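Itar two-drawer desk unit: review after a winter of use

I bought the Itar unit in November to go under a desk I already owned. The desk is a plain top on two trestles, and after years of keeping pens in a mug and paper on the floor I wanted drawers. The Itar comes in one size and two colors, white and a dark gray. I got the white one. It is sold flat, in one box, and the shop I use had it at a fair discount, so I paid a little less than the list price.

Before this I had the Zornby pedestal, which is the one most people seem to end up with. I'll compare the two where it makes sense, as a lot of buyers will be choosing between them.

Delivery and box

The box is heavy and has no hand holes. I got it up one flight of stairs by standing it on end and walking it, and I would not want to do two flights that way. The corners were packed with folded cardboard and there was a foam sheet between the panels. One side panel had a scuff near the back edge, which is against the wall now and doesn't show.

Everything on the parts list was in the bag. The screws come in separate paper packets with a letter on each. The Zornby puts them all in one plastic bag, and I remember spending the first part of that build sorting them on a plate.

Assembly

I started after lunch and had it standing before dinner, with a long break in the middle. The instructions are drawings only. Most of them are clear. The step where you fit the runners is not, because the left and right runners look the same in the drawing and are marked only with a small stamped letter on the metal. I put one in backward and had to take it out again. If you build one of these, check the stamp first.

You need a Phillips screwdriver and a small hammer for the back panel pins. The hex key is included. I used a drill driver on its lowest setting for the long screws and went back to the hand screwdriver for the runners, where the screws are short and the board is easy to strip.

The back panel is thin and slides into a groove. It went in straight, and the whole unit squared up once it was in. I can't say that for the Zornby, which leaned a little to the left from the day I built it.

The drawers

This is where the money went, as far as I can tell. The runners are full extension, so the drawer comes all the way out and you can reach what's at the back. On the Zornby you lose the last few inches and things go to live there forever.

The action is smooth but not silent. There is a low rolling sound and then a click when the drawer seats. The soft close works well on the top drawer. On the bottom drawer it works when the drawer is lightly loaded, but once I had filled it with paper it needed a push for the last inch. I moved the heavy paper out and it went back to closing on its own.
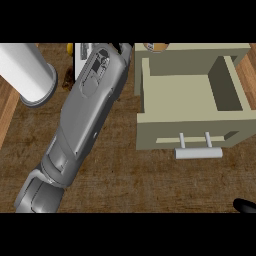
The maker rates each drawer at 70 pounds. I have not tested that and don't plan to. The most I've had in the bottom one was 2000 sheets of printer paper in their wrappers, plus a hole punch and a stapler, and the base of the drawer had a slight bow in it by the end of the month. It went flat again when I took the paper out. The base is the same thin board as the back panel, held in a groove on all four sides, and if you want to store dense things I'd put a second board on top of it. I cut one from a scrap and it dropped right in.

The drawer fronts are adjustable. There are two cam screws behind each front that let you shift it up, down or sideways a small amount. I needed this, as the top front was rubbing on the frame on one side. It took a few minutes and has not moved since.

Handles

The handles that come with it are short metal ones with a thin edge. They look fine and they are not comfortable. I pull the top drawer open many times a day and the edge catches the inside of my fingers. I swapped them for a pair from Sarkumex, which are longer and rounder, and drilled one new hole in each front. The old holes are hidden if you line the new handle up over one and keep the other end level. Measure this before you drill.

If you don't want to drill, Nair makes a handle with the same spacing as the originals. I looked at it in the shop and it seemed sturdy, but it only came in black.

The finish

The white is a flat, slightly cool white. It does not match other white furniture I own, but I've never had two whites that did match. It wipes clean with a damp cloth. Pencil comes off, ballpoint mostly comes off, and a ring from a coffee cup left overnight came off with a bit of dish soap.

The edges are the weak spot. The edge strip on the top panel has lifted at one corner, right where my knee touches it when I turn in the chair. I pressed it back down with a warm iron over a cloth and it has held so far. The gray version may hide this kind of wear better, but I haven't lived with one.

Stability

With both drawers shut it doesn't move. With the bottom drawer fully out and loaded, and the top drawer empty, it will start to tip if you lean on it. There is a wall bracket in the box and I suggest using it if you have children in the house or if the unit is going to stand on its own. Mine is pushed tight under the desk top, which stops it from going over.

There is nothing to stop you from opening both drawers at once. The Zornby has a simple catch for this and I think Itar should have included one at this price.

The feet are plastic and can be turned to level the unit. Two of mine needed turning, as the floor in that room slopes toward the window. They leave no marks on wood. On carpet they sink in and you lose a bit of clearance under the bottom drawer.

What I keep in it

The top drawer holds pens, chargers, tape, stamps and a calculator. I tried it without a divider for a week and everything slid to the back each time I shut it. A cheap cutlery tray fixed that. The tray is a finger's width narrower than the drawer, so I wedged a ruler down the side.

The bottom drawer is deep enough for folders standing up, but there are no rails for hanging files. If you need hanging files, this is the wrong unit. I lay mine flat in stacks, with the tax papers at the bottom and whatever I'm working on at the top. It also takes a box of 200 envelopes on its side with room left over.

Price and support

At full list price I think it costs a little too much for what it is. At the price I paid I'm satisfied. The runners are better than anything else I've used in this range, and the rest is ordinary.

I wrote to Itar once, to ask for a spare cam screw after I stripped one. They answered the next morning and mailed it free of charge. It came in a padded envelope with a second one.

Good: full-extension runners, labeled screw packets, adjustable drawer fronts, stays square.

Not so good: thin drawer base, sharp handles, edge strip, no catch against opening both drawers.

I would buy it again on sale, and I'd order the Sarkumex handles at the same time - drilling is easier before the fronts go on.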